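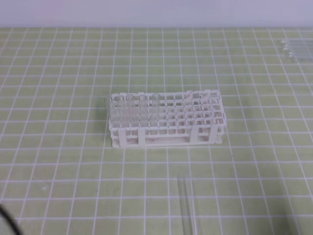
Emton from the lab automation board told me to post it over here instead, on the grounds that a rack loading problem is a product problem until shown otherwise and this section gets more people who have bought the Stisolen kit.

So here I am. We are a small water testing lab and we are deciding whether to keep the Stisolen benchtop arm with the Eltavden tube handling add-on. We have it on a trial and the return window closes soon. The job is simple on paper: pick clear glass test tubes off the mat, stand them up, put them in the rack. The rack is a plain white plastic one with square openings and two tiers.

Plastic tubes from the starter pack go in fine. With glass, the software misses tubes lying on the mat or reports them shorter than they are. When it does get hold of one, it sometimes touches down on the lattice next to the opening and stops with a placement error. In my last batch of 200 attempts with glass I logged 44 failures. Of those, 33 were the tube not being found and the rest were placement.

Things I have tried: cleaning the mat, new calibration, slower approach speed, the January firmware. The firmware made the arm quieter and did nothing for this.

Is this something I can fix with settings, or is the add-on just not meant for glass? The sales page says "standard laboratory tubes" and leaves it there.

Posted by tubeside, 2/21/23

rackandpinion

We have had the same kit since last year and kept it, so take this as coming from someone who is mostly satisfied.

The two failures are separate problems and I would treat them that way.

Finding the tubes. Clear glass on a pale green mat with white grid lines is hard for the stock camera setup. The depth reading goes straight through the glass and gives you the mat, so the software has only the thin bright edges to work with. A tube lying along the grid lines is the worst, as its edges look like two more lines. What worked for us:

Turn the mat over if yours has a plain back, or put down matte black craft paper for a test run. Don't change anything else that day.

Move the lamp so the light comes in low from one side. Overhead light washes out the edges.

In the add-on settings, switch the detector from Depth to Edge. It is under Advanced and it is off by default. Edge mode is slower.

Leave gaps between the loose tubes. If they are side by side and touching, Edge mode likes to report a group of them as one wide object and then skips it.

Placement. The add-on assumes the rack that Eltavden sells. If yours is another make, the spacing of the openings is probably a little different, and the error adds up as you move along the row. That would explain why it only happens some of the time. Check your log and see if the failures are mostly at the far end from your start position. If they are, measure from the center of the first opening to the center of the last one, divide by the number of steps, and enter that as the pitch. Then teach both end positions by hand — the single corner method in the manual is not good enough for glass.

After those changes our misses dropped to a level we can live with. We still have a person check each rack before it goes on.

Mulder

return it. mine did the same and support took 20 days to answer

bench_four

I agree with most of what rackandpinion wrote, except the black paper. It slid under the gripper on our bench and we lost the calibration. Use a rubber mat, or tape the paper down on all four sides.

Two more points. First, tie down any cable that runs near the work area. The arm can nudge a loose one, and a cable that shifts between calibration and the run can show up as an object in Edge mode.

Second, ask Eltavden about the return window before you spend a week on this. They extended ours when I sent the error log and said I was still testing. Send the log as the raw file. They would not look at my spreadsheet.

On the price, I think the add-on is fair if most of your tubes are plastic. For an all-glass lab I would want the better camera included, and at the moment it is sold separately — check that your trial unit can take it, because the older mounting plate does not fit.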